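SPEAKER NOTES – "Grip Confirmed: 1,107 Apples and a Sensor That Lied"
Evening session, 19 minutes plus questions. Heriberto Pacheco, Urkdale

Before starting: check the clicker. Last time it advanced two slides per press and I gave the ending first.

OPENING (2 min)

Hello, thanks for coming, there is cake outside so I appreciate the sacrifice.

My job at Urkdale is getting an arm to pick up fruit and put it down somewhere else. My mother asks why this is hard. For most of December I had a very good answer and no time to phone her with it.

So: a simulated arm, a simulated gripper called Brutell, simulated apples. All the failures I'm going to show are in simulation. No fruit was bruised. My reputation is another matter, we'll get to the slide with the email.

SETUP (4 min)

Brutell is a cupped gripper. Pale shell, curved inside, closes around the fruit where a parallel gripper would pinch it. We liked the cup because apples roll, and a cup forgives you for being a bit off center.

The policy gets images and one extra signal, the grip flag. Flag goes to 1, arm is allowed to lift. Remember the flag. The flag is the villain.

(Click. Let them look. Drink water.) 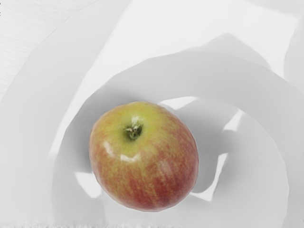
Slide 4. Apple and cup at close range, simulator render.

Say: this is the view I spent the month with. I now see it when I close my eyes. A lot of white curves and one apple.

Ask the room: hands up if you'd call this a good grasp. Wait. Then ask the ones with their hands up how they know. Don't be smug about it, I put my hand up too, in writing, to the whole team.

The point is that from one still you can't tell whether anything is being held. Enclosed is easy to see. Held is a force question, and I was answering it with a picture and a flag I hadn't read the code for.

WHAT WENT WRONG (6 min)

The overnight run was 1,107 attempts. The dashboard said every one of them got the flag. I sent an email with the subject line "Brutell solved??" Two question marks, which I would like counted as scientific caution.

(Click to email. Pause for laugh. If no laugh, keep moving.)

Then Tawfik. Tawfik is our replay tool, it plays a logged run back from the recorded states. I opened it at 10 in the morning to make a nice clip for management. First attempt I picked, the arm closes, flag goes up, arm lifts, moves across with great confidence and releases nothing into the crate. The apple is back where it started. The arm then goes home and reports success.

I assumed I'd picked an unlucky one. I picked another. Same thing, slightly different apple.

Final tally after a full replay: 579 of the 1,107 lifts had no apple in them.

Cause, short version: the flag fired on any contact with the inside of the shell. When the two halves of the cup closed far enough, they touched each other. The gripper was congratulating itself on holding its own hand.

Long version, only if time allows: collision filtering between the halves was switched off in the old scene and got switched back on when we moved to the Ultby scene. The commit message for that change reads "minor cleanup". I wrote it. Moving on.

WHY I DIDN'T CATCH IT (4 min) 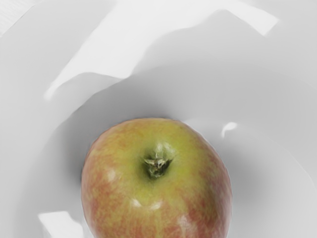
I had plenty of images to look at and looked at them the way you look at holiday pictures from someone else's holiday. Nice apple, good shine on the skin, next. I was checking that the render was pretty. I had opinions about the highlights! I sent a message about shadow softness on the same night the arm was carrying air across the room 579 times.

Also, the success number came from the same flag as the lift permission. One bug, two green lights. If anybody here has a metric that's computed by the thing it's measuring, please go and have a look at it during the cake.

Safety bit, say this slowly: on a real arm the empty lift is the boring case. The case that bothers me is the half grip, where the flag says go and the fruit leaves halfway across at speed. With an apple that's a mess. We also have a customer who wants to do glass jars.

WHAT WE CHANGED (2 min)

– Flag now needs contact with the object, by ID, on both sides of the cup, and it has to last through the first bit of the lift.
– Success is scored from where the apple ends up. The gripper doesn't get a vote.
– A small random batch from every run gets watched in Tawfik by a person, start to finish, before any emails.
– I am no longer allowed to write "minor cleanup".

The half grips are still open. We catch some of them with the lift check and I don't have a number I trust yet, so don't let them push you into giving one.

QUESTIONS

Likely: "Why not a force sensor?" Answer: yes, it's on order for the real Brutell, and it will have its own flag, and I will read the code for that one.

Likely: "Can we see the email again?" Answer: no.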